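Flornby Dish Rack, Gray-Blue

The Flornby is a one-piece plastic dish rack for household kitchens, staff kitchens and small canteens. It is supplied by Boresholm through the school and office catalog and may be ordered singly or by the carton. Each carton contains 9 racks.

The rack is intended for the everyday dishes of a small household or a shared office kitchen. Its open lattice floor allows water to run through, and the raised prongs hold plates and shallow dishes at an angle. Bowls and cups may be placed wherever space permits. The side wall leans outward and carries a row of long rounded slots, which also serve as a handhold when the rack is lifted. The front rim has rectangular openings.

The rack measures 435 mm along its longer side and weighs 800 g. It has no separate feet, clips or inserts. Customers who prefer a cutlery cup should order the Morko insert, sold separately, which hooks over the front rim.
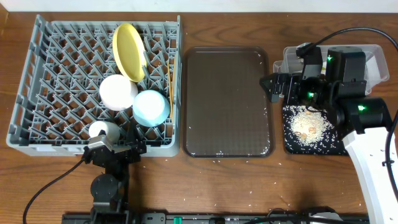
Chopsticks and other long utensils should be laid lengthwise beside the side wall, where the prongs do not interfere with them. Small cups are best set near the front rim. Oval dishes take up more room than round ones and should be put in first.

Because the floor is open, the rack must stand on a surface that can be wiped down, or in the matching Dursun drip tray. The tray is recommended for wooden tables and worktops - standing water may leave marks on unsealed wood.

Care and cleaning

Wash the rack by hand in warm water with ordinary dish soap. A soft bottle brush reaches between the bars. Do not use scouring powder or steel wool. The rack is not suitable for dishwashers with a heated drying cycle and should not be placed on or near a stove.

Ordering and returns

Orders received before noon on Friday are sent out the same day. Unused racks may be returned in their original carton. The rack is covered by a warranty of 2 years against cracking in normal use. Broken prongs caused by heavy cookware are excluded.

Questions about carton orders, or about delivery to more than one address, should be directed to Hacer Avcı in the Boresholm customer office.

Related items
Dursun Drip Tray, large
Morko Cutlery Insert
Flornby Dish Rack, White
Flornby Sink Mat
Boresholm Bottle Brush, soft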